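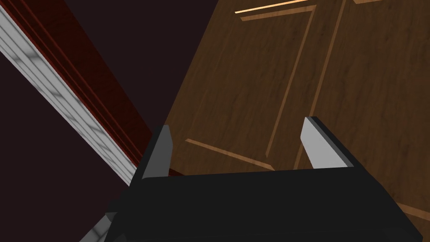
Does a weekly meal box save money compared with plain grocery shopping? We don't know yet, and we have read enough cheerful claims from the people selling the boxes to want our own numbers.

Cattaneo is looking for households to take part in a spending study this spring. We are a small consumer newsletter with 2,771 paying readers and no advertising. Several of you have written to say that a meal box cut your food bill. Others say it doubled. Both groups sound very sure of themselves, and neither sent receipts.

What we ask

You cook from a Mullora or Zuterura box for 4 weeks, then shop the way you normally do for 4 weeks. During both stretches you keep every food receipt, including takeout, coffee and the candy bar at the gas station. You also write down what you threw away. A line a day is plenty. We don't want a diary, and we don't want to hear that cooking brought the family together.

Who can apply

We have room for 22 households. You need a working stove, a fridge and a grocery store you can get to without much trouble. At least 2 people must eat at home on most nights. People who already get a meal box may apply, but please tell us. If you or anyone in your home works for a meal box firm, a grocery chain or Flekar, the delivery service, we can't take you.

What you get

We pay for the boxes. You pay for your own groceries, as you would anyway. There is no fee for your time, and we won't pretend that a "community experience" makes up for it. You will get a copy of the full results before they go in the newsletter, whether or not they say anything useful. They may not. A group this size can't settle the matter for the whole country.

How to apply

Write to the study desk at Cattaneo by 05/10/2020. Tell us who eats at your table, what you think you spend on food in a normal week, and how you came up with that figure. A guess is fine if you call it a guess. Please don't send receipts yet. Applications that came in during April are already on file and don't need to be sent again.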